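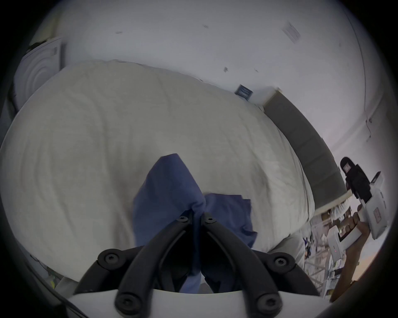

Chapter 6
Looking After the Gripper

I put this chapter off through two drafts of the book, and then a reader wrote to ask why her fingers kept drifting out of line, so I gave in. Maintenance it is! If you built the Rimetti from the last chapter, you have a two-finger hand with black linkage arms on a white base, and by now you've probably closed it on a few hundred soft things and started to feel a little play in it.

Play nearly always starts at the pivots. Every round cap you can see on the arms is a screw head, and every one of them can back out a hair at a time. I go over mine after each 30 closings on cloth when the hand is new, and I stretch that out once it settles down (yours may take longer than mine did). Snug is enough. If you crank on a pivot the finger gets stiff, the trigger feels like mud, and you'll spend an evening looking for a fault in the base.
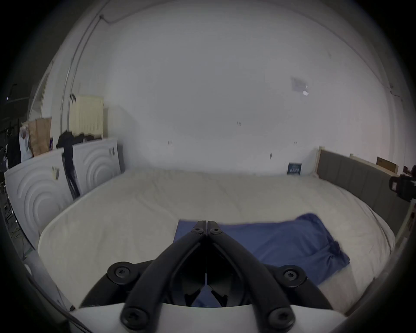 Next come the tips. Close the hand slowly with nothing in it and look straight down at the seam. The two fingers should meet together, with no step between them. A step means one side is carrying more than its share, and I'd fix that before touching anything else. Back off the two small screws just under the tips, squeeze the trigger, hold it, and tighten them again while you're still squeezing. It takes three hands the first time, I admit.

Then try it on cloth. A T-shirt is good, a dish towel is fine, and a soft bed makes a better bench than a table, with enough give that you can press down without jarring the linkage.

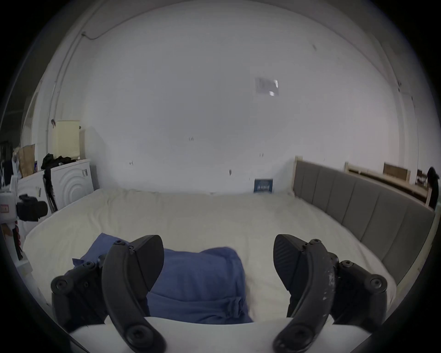

Wear on the arms is mostly cosmetic. The Cultach team, whose notes I lean on all through this book, ran one pair of fingers for more than 2000 grasps before swapping them, and scuffs never came into it. What they watched was the pads. We'll get to those in section 6.2, along with the log sheet, so grab a hex key and a pencil before you read on.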